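Filed under: Shop Floor, Robot Upkeep

Putting the pusher arm back on its feet, a thread from the Toft bench 🧵
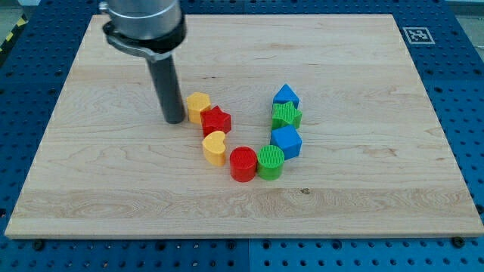

Rod back on, blocks out, maple board down on the blue plate.

1/ So the arm had been drifting on us since September, just a hair to the left, and I kept telling Rawan Khalaf I'd get to it (I say that a lot!). Well, this morning I finally did, and I had a lovely time.

2/ First job was the rod. It sits in the black collar under the silver housing, and I like to take it out completely, wipe down both faces and put it back in slowly. Ours had 300 hours on it and the seat was grubbier than I'd care to admit.

3/ Then the height. I want the rounded tip riding just over the wood, low enough to catch a block on its side and never low enough to scrape. Took me 22 tries with the feeler gauge, and a fresh coffee halfway through.

4/ Next, the board. Please check your bolts, friends! The plate under ours is all holes, so it's awfully easy to put things back one row over and then spend nearly 90 minutes blaming the software. Ask me how I know.

5/ After that I redo the camera calibration off the little black-and-white marker by the far corner. Keep it clean and keep your sleeves off it.

6/ Blocks go out last. I like a mix of stars, cylinders and the heart, which is my favorite, because round lobes show up a crooked push right away.

7/ Tarek Sleiman wants the collar torque written down for the folks at Clurnbridge, so I'll post that tonight once I find my notebook.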